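Feed > Robotics > Threads
Home Explore Lists Messages Profile

Wudora Bench Notes
A thread on what we have been doing with the two-arm table setup since August. It covers one method, one result and a few things that didn't work. 1/

The task is plating. One arm handles a food piece, the other handles a plate, and both have to end up in the right place relative to each other. People do this without looking much. Our old policy looked all the time and still missed. 2/

The old policy, which we call Berhe, predicted both arms together as one long action vector. It trained fine. The trouble showed up when one arm had to wait. If the left arm was late on its grasp, the right arm moved on schedule anyway. 3/

So the new method splits the prediction. Each arm gets its own action head, and the two heads share a small "phase" signal that says how far along each arm thinks it is. We named it Lodasska. Same cameras, same encoder, same demos. 4/

Phase labels come from the demos. We mark gripper close and gripper open, then fill in the values between those points in a straight line. No hand labeling. I expected this to be too crude and planned a fancier version. We haven't needed it so far. 5/ 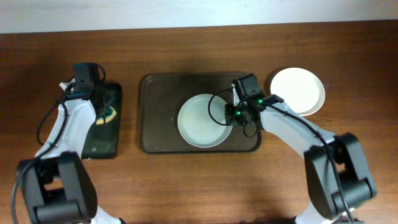

We did not try to sync the arms by clock time. Two operators will do the same plating at very different speeds, and one operator will do it differently before and after lunch. Phase takes most of that out. 6/

Results. Over 64 trials per policy, Berhe finished 13 and Lodasska finished 61. A finish means the food piece is on the plate and the plate is back down on the table, with no human touch in between. 7/

I don't fully trust a gap that big. Berhe was tuned on an older table layout, and we gave it the new demos without redoing the tuning. A fair rerun would probably bring it up. I would still bet on the split heads. 8/

Of the 3 Lodasska failures, 2 were dropped food pieces. The gripper closed too high and the piece slid out on the lift. The other was a plate that got pushed into the edge of a tray and stayed there. 9/

The plate failure is the one I care about. The arm had a good phase estimate and a bad contact estimate, and it kept pushing. There is no force input in this version - that is next on the list. 10/

Someone asked if the phase signal is just a timer with extra steps. We checked by replacing it with a real timer. The policy went back to acting like Berhe: fine when both arms were on time, bad when either one was late. 11/

We also tried hiding the phase of the other arm, so each head only saw its own. Grasps were about as good. Handoffs got much worse, with the plate arm often moving before the food arm had let go. The sharing seems to matter more than the splitting. 12/

Limits: one table, one pair of arms, small foods, rigid plates. Nothing with liquid. Changing the tray positions by a hand's width was OK. Swapping the left and right jobs did not work at all without new demos. 13/

The demo set will go up under the name Skernommont once we finish cleaning the timestamps. The left arm logs were shifted in one batch and I would like to fix that before anybody trains on it. 14/

Code for the phase labeling is short and will go out with the data. If you run a two-arm setup and your second arm keeps jumping ahead, try the labels first - they should work with whatever policy you already have. 15/15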